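Packing by hand, one crate at a time

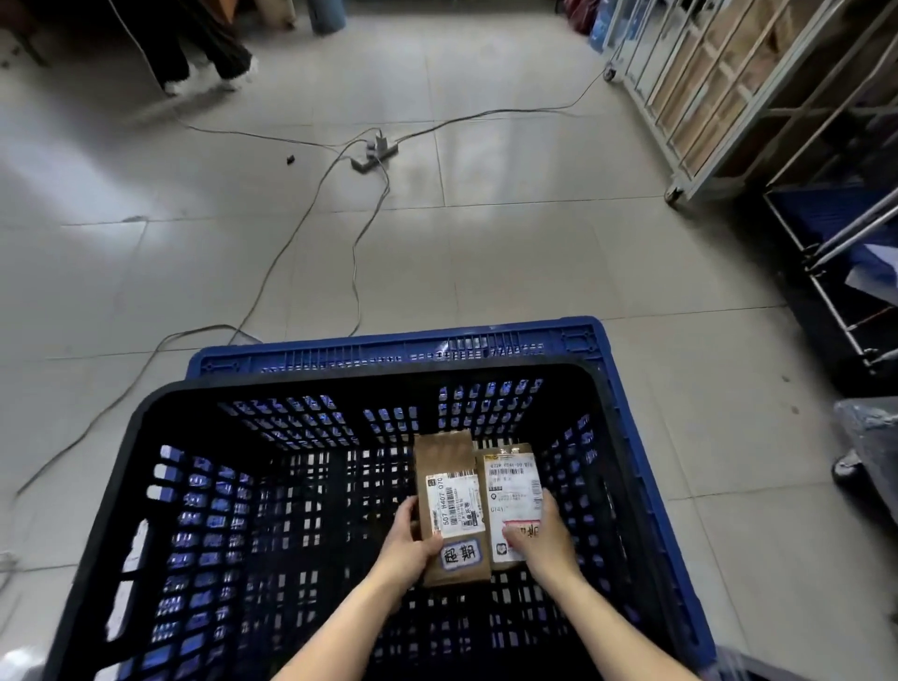
Irena Domański has been recording people at work for four years, and she still thinks most of the difficulty is in the first ten minutes. "People perform when they start," she said. "They pick up a parcel the way they think a parcel should be picked up. Then they get bored and go back to how they do it every other day of their life. That second part is what we want."

Domański runs data collection at Korodley, a small company that trains models for parcel handling. Her group gathers recordings of hands putting things into crates, taking them out, turning them over and finding labels. The recordings go to a learning team led by Shih-chieh Poon, who joined our conversation halfway through and stayed until he was called to a meeting.

The current collection is named Humitz, after a street near the first office. It started in May with a target of 1,000 usable episodes. An episode is one task from start to finish, usually under a minute. When we spoke, the group had 435 that had passed review.

I asked why the number wasn't higher.

"We could have had the full set by now if we took everything," Domański said. "We throw out a lot. If the person's head is up and the hands leave the view for more than a moment, it's gone. If they stop to talk to somebody, it's gone. If the parcel was already where it was supposed to be when the recording started, somebody made a setup mistake and it's gone."

She does not throw out clumsy episodes. A parcel that slips and is caught again stays in, and so does a parcel that goes in the wrong way around and has to be turned. Poon asked for this after the first round of training, when the model did well as long as nothing moved and had no idea what to do once something did.

"The early set was too clean," Poon said. "Every grasp was a good grasp. So the policy learned good grasps, and the first time it got a bad one it just kept going as if it had a good one. It would carry on with an empty hand. We needed examples of people noticing and fixing."

He said soft packages are still the hardest item on the list. A rigid box gives the same shape every time. Paper wrapping folds and caves in where it is held, and two packages side by side in a crate push on each other, so that moving one moves the other. People handle this by using both hands without thinking about it. One hand does the moving and the other rests on whatever should stay put.

"That resting hand was a problem for us," Poon said. "In the first annotation guide it was marked as idle. Our annotators did what we told them and labeled it idle, and the model learned that one hand could go off and do nothing. But it was holding the neighbor in place. We went back and relabeled all of it."

The guide now has a separate tag for a hand that is touching something and not moving it. Nasrin Ghorbani, who wrote the second version, said the tag caused more arguments than anything else in the document. Some annotators used it for every touch. Others only used it when they could see the object was being pressed. Her rule in the end was that if the hand is in contact for longer than half a second, it gets the tag, and nobody should try to guess what the person meant by it.

"You can't label intention," Ghorbani said. "I kept having to send files back over that. Somebody would write 'about to lift' and then the hand didn't lift. Just write where it is and what it's touching."

There are 13 people doing the recorded work at present, in short shifts. Domański prefers people who have handled parcels for a living, and she pays them the same rate as the annotators. She gives very little instruction. They are told which items start where and which items should finish where, and they are asked to keep looking at what they are doing. There is no script for the hands.

Bernardo Arruda was one of the first to be hired. He worked in a sorting depot before this and said the job was close to what he did there, only slower and with more stopping. "The strange thing is doing it again right after," he said. "At the depot, once it's in the crate you never see it again. Here I put it in, they say okay, I take it out, and I put it in again. You start to recognize them."

I asked if that repetition made the recordings worse. Arruda thought it did after a while, and Domański agreed. The group changes the parcels every twenty minutes or so and moves the crate to another spot. They also swap the order of tasks. If a person has packed the same two items several times, they get switched to unpacking, or to finding a label and turning it to face up.

Rooms are another matter. Domański does not clear a space before recording, and she has had to defend this to visitors more than once. Cables stay on the floor if they were on the floor. Carts and shelves stay where people left them, and coworkers are free to walk through.

"Our customers don't have clean rooms," she said. "When we recorded against a plain wall the results looked very nice, and then we took it to a site and it fell over. I would sooner have the mess in from the beginning."

Poon was more careful on this point. He said a varied background helps up to a point, but a room that is always messy in the same way is no better than a blank one. The model can learn the furniture. He asks for new locations more than he asks for anything else, and gets them less often than he would like.

The software for sorting and reviewing the recordings is called Flernura and was built in-house. It plays each episode at double speed with the hand positions drawn over it, and the reviewer passes it, fails it or sends it for a second look. Clive Bellamy maintains it and also does a share of the reviewing. He said he can get through a morning's worth of recordings in an afternoon if the lighting is decent.

Lighting is a common reason for a second look. Shiny floors reflect the ceiling lamps, and crates with open sides let light through in patches, which confuses the hand tracker. Bellamy has spent a good part of the year on that. "It would find a finger in a gap in the plastic," he said. "A sixth finger. We have a filter for it now, and I still get one every few days."

Labels bring a different kind of work. Shipping labels can carry names, addresses and phone numbers, and Korodley does not want any of it in the training set. Before a parcel is used, someone checks it over for personal details. After recording, a script called Wu looks for text and blurs what it takes to be a name or number. Bellamy said it errs on the side of blurring too much and he is fine with that. Handwriting gives it the most trouble, especially on small stickers that are half covered by a hand, and those are checked by eye.

I asked Domański what she would do differently if she started Humitz again. She took a while to answer.

"Write the guide after the first week, not before," she said. "We wrote it in an office, sitting down, imagining somebody packing a box. Then we watched people pack and half of it was wrong. We had a whole page on one-handed grasps, and hardly anybody used one hand."

She would also keep better notes on each session. For the first month the group recorded who was working and what they were handling, but not which side of the crate they stood on. Poon later needed exactly that, and Ghorbani had to go back through the files and fill it in.

The next round will add taller crates and items that don't fit without being shifted around. Arruda has already tried a few of the new tasks. Domański wants to see how long people take over them before she sets a number, and Poon has asked her to keep all the failed attempts.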